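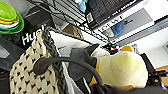 Get rid of the shelf, Jalen Kincaid wrote under my last post. All of it. If it doesn't have a drawer or a door it's a pile with legs.

OK. I've had that in my head since March and I think he's wrong, so, quickly, before I have to leave.

Open wire shelving is the best furniture for stuff that has no category. Plush toys. Boxes you're keeping for the return window. A paper bag with who knows what in it. Put those behind a door and you have lost them – I had a Greenberg cabinet for years, lovely thing, paid 242 for it, and I found a birthday present in there for a kid who is now in middle school.

A wire shelf nags you. You walk by, you see the mess, you maybe do somthing. That's the whole case for it.
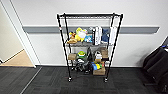

Four tiers, on casters. The top one stays clear.

The clear tier matters most. People fill the top first since it's easy to reach, then everything new goes on the floor. Leave it bare. When the Kudomska catalog shows a rack with 44 matching bins on it I want to lie down. Who's buying 44 bins? And then you label them, and then the labels are wrong by summer.

Casters too. My building on Fulton has floors that collect dust like its a job. Roll the thing out, sweep, roll it back. Try that with a cabinet.

Now what Jalen gets right. Small things do badly on wire. They tip, they slide under, straps hang off the front. A shelf of only small things looks like a yard sale at 4 p.m. Fair enough. For those you want one basket. One – with a cloth in it if the weave is rough, wide enough that you can see the bottom without digging.

Not a system. Netero will sell you a system, some 2,000 dollars by the time you've added the dividers, and it still won't know where to put a stuffed animal.

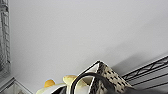

What I'd do with a rack this weekend

Soft stuff on the middle tiers, where a fall doesn't matter. Boxes upright, printed side out. Bags get emptied or they go. Shoes at the bottom if you must. Ten minutes, no bins, then stop. It will look lived in and thats fine by me.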